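Part 2: Putting up your plaque

By now you should have permission in writing from whoever owns the building. If you don't, stop and go back to Part 1. I mean it! I once drove out to Lovundale with a plaque in the trunk and the owner's cousin turned out not to be the owner.

What I'm using as I go along is the Pestar kit, the round one, because that's what our history group in Loltport bought for the Elfriede Hofstetter house. The oval kit goes up the same way except for step 4.

1. Check the wording one last time. Read it out loud, then have somebody else read it out loud. We had Elfriede's dates right and her street wrong, and that was after seven people had signed off on the proof.

2. Pick your height. I like the bottom edge at 7 feet, so people can read it from the sidewalk and kids can't hang off it.

3. Tape up the paper template that came in the box and go stand across the street. Look for drainpipes, awnings and that one tree that's bare in winter and enormous in August (ask me how I know).

4. Mark the holes through the template with a pencil. On the oval kit there are two extra holes at the sides, and the template has to be dead level, so borrow a good level.

CAUTION: Drill into the brick or the mortar exactly as your owner's letter says. Some owners only allow mortar, and a hole in old brick is there for good.

5. Drill, blow out the dust, and push in the anchors until they sit flush. Go slow and turn off the hammer setting if the brick is soft.

6. Hang the plaque and snug up each screw a little at a time, going back and forth.

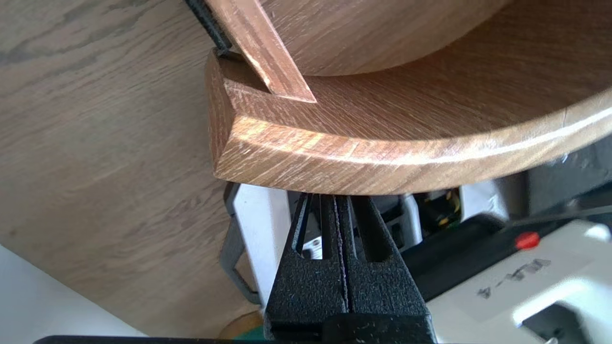

7. Once it's up, cover it for the unveiling. We use a plain curtain on a Leitner cord, and you want to try the pull at least twice before the crowd shows up. Ours jammed at the rehearsal and I was so glad it was the rehearsal.

Note: Tell the neighbors the date. We had over 200 people for Elfriede, all of them on one narrow street, and the lady next door couldn't get her car out until the speeches were done.

8. Fill in the record card from the back of the box and mail it to the town archive with a copy of the owner's letter. Keep a copy for yourself too.

Cleaning and yearly checks are in Part 3.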